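About Onora

Small shop, been at it a while now. We sort and pack mixed parts for other companies, 1112 different items on the shelves at last count. Started with 20 people and a lot of sore wrists. Still 20 people. Fewer sore wrists.

What changed is the picking. It used to be all by hand, bend and grab, bend and grab, all shift long. Now the arms take the dull end of it and our people run the cells: teach the moves, swap bins, check what comes out, fix what jams. No one was let go over it. Everybody who wanted training got it, on paid time, and most did. New jobs go up on the canteen board first, outside second.

New part shapes get tried out on a bench before they go near the line. Blocks, plates, odd bits, one bin at a time.
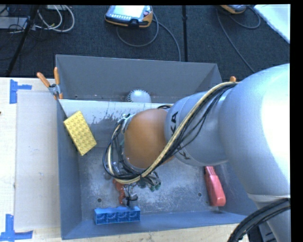

Krūmiņa put it differently at the November open house, saying that the lifting was never the worst of it, it was the counting in your head for eight hours, and that going home with some brain left is the real change. Also that the training ran too fast the first time round. Fair. We slowed it down, two more weeks per group, and a proper handbook insted of loose sheets.

What we do: sorting, kitting, repacking. Small runs welcome, from 200 pieces up. Honow and Stevov have been with us since the hand-picking days and still send us thier strangest boxes.

Visits: mornings are best, before 11. Flat closed shoes please. Ring the bell at the side door, the front one sticks.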